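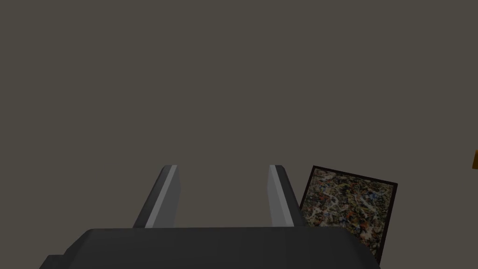
Reltar pidió, tras probar la versión preliminar, que el planificador explicara por qué descarta una trayectoria y no se limitara a devolver un código de error. Con ese comentario se abre la lista de cambios de la nueva entrega, y es también el que más trabajo ha dado.

Tavier publica Amegashie 12, nueva versión de su software de planificación de movimiento y percepción para robots de dos brazos

27 de agosto de 2019

Tavier anuncia la disponibilidad de Amegashie 12, un paquete de control, planificación y percepción destinado a equipos que desarrollan tareas de manipulación y las ensayan en simulación antes de llevarlas a un robot físico. La versión puede descargarse desde hoy y sustituye a la que se distribuía desde junio.

La novedad principal es el registro de decisiones del planificador. Cada vez que se descarta una trayectoria, el sistema guarda la causa: colisión prevista, límite de articulación, falta de visibilidad del objetivo o tiempo de cálculo agotado. El registro se consulta desde la línea de órdenes o desde el visor, y se puede filtrar por brazo, por pinza o por objeto. En versiones anteriores, esa información solo se obtenía activando el modo de depuración, que ralentizaba la ejecución.

El segundo cambio afecta a la percepción a corta distancia. Cuando la pinza se aproxima a una superficie grande y oscura, la cámara de muñeca recibe muy poca textura con la que trabajar y la estimación de la posición se degrada. Amegashie 12 combina en esos casos los bordes visibles con la posición calculada a partir de las articulaciones, y asigna a cada fuente un peso que el usuario puede fijar o dejar en automático. 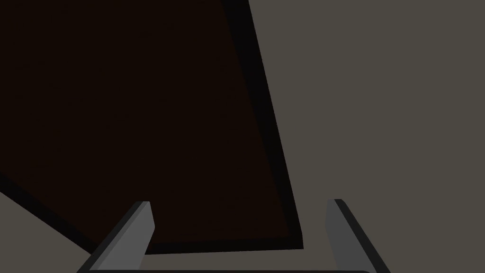 El peso automático se recalcula en cada ciclo de control. Si los bordes dejan de ser fiables, el sistema reduce la velocidad de aproximación y, por debajo de un umbral configurable, detiene el brazo y solicita una nueva observación desde otra cámara. El umbral de fábrica es conservador. Tavier recomienda mantenerlo durante las primeras pruebas y ajustarlo después con los datos del registro.

La empresa ha evaluado la versión con Dukbridge, su conjunto interno de escenas domésticas simuladas. El conjunto contiene 1.493 escenas, de las cuales 107 se han incorporado este año para cubrir situaciones que daban problemas: objetos próximos al borde exterior de un dedo, paneles situados sobre la pinza y piezas pequeñas separadas de cualquier apoyo. Cada escena se ejecuta con los mismos parámetros iniciales para que los resultados de dos versiones puedan compararse. Los ficheros de configuración se entregan con el paquete.

La planificación con dos brazos también se ha revisado. Hasta ahora, el software calculaba primero el movimiento de un brazo y trataba el otro como un obstáculo fijo. La nueva versión puede planificar los dos a la vez y tiene en cuenta el volumen del torso, que en muchos robots limita el recorrido más de lo que indican los datos de las articulaciones.

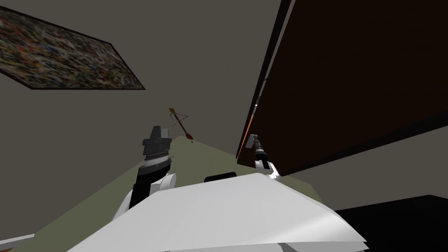
Vista simulada con los dos brazos del robot y un objeto similar a una ballesta en el espacio entre ambos.

El modo conjunto exige más cálculo que el secuencial. Para las tareas en las que los brazos no comparten espacio se mantiene el modo anterior, que sigue siendo el predeterminado. El cambio entre uno y otro se hace con un solo parámetro y no obliga a modificar las tareas ya escritas.

En cuanto a las herramientas, el visor permite ahora reproducir una ejecución paso a paso desde cualquiera de las cámaras simuladas y superponer el volumen de colisión de cada pieza. La reproducción admite hasta 1.000 pasos en memoria; las ejecuciones más largas se leen desde disco. También se ha añadido un editor de puntos de agarre, con el que se indica sobre el modelo de un objeto dónde pueden cerrarse los dedos y desde qué dirección conviene llegar. 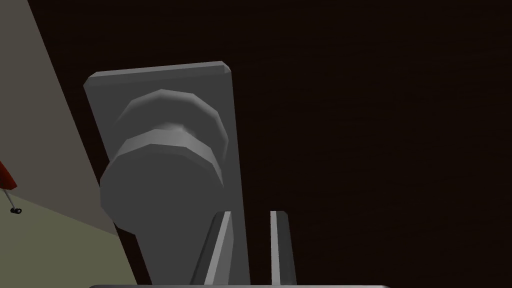 Los puntos de agarre se guardan en un fichero aparte del modelo geométrico, de modo que un mismo objeto puede tener varios juegos según la pinza utilizada. El editor comprueba que la apertura necesaria esté dentro del rango de la pinza y avisa si no lo está. No comprueba, por el momento, el par requerido para girar un mando o una maneta, función que está prevista para una entrega posterior.

Amegashie 12 es compatible con las tareas creadas en la versión de junio. Las anteriores deben convertirse con la utilidad incluida, que genera un informe con los campos que requieren revisión manual. El formato antiguo del registro de errores deja de mantenerse.

Los clientes con contrato de soporte en vigor reciben la actualización sin coste. La licencia de evaluación incluye todas las funciones, salvo la planificación conjunta de dos brazos. La documentación está disponible en español y en inglés.

Sobre Tavier

Tavier desarrolla software de control, percepción y planificación para robots manipuladores. Sus productos se utilizan en laboratorios y en departamentos de ingeniería. Las consultas de prensa se atienden a través del formulario de contacto de la página web de la empresa.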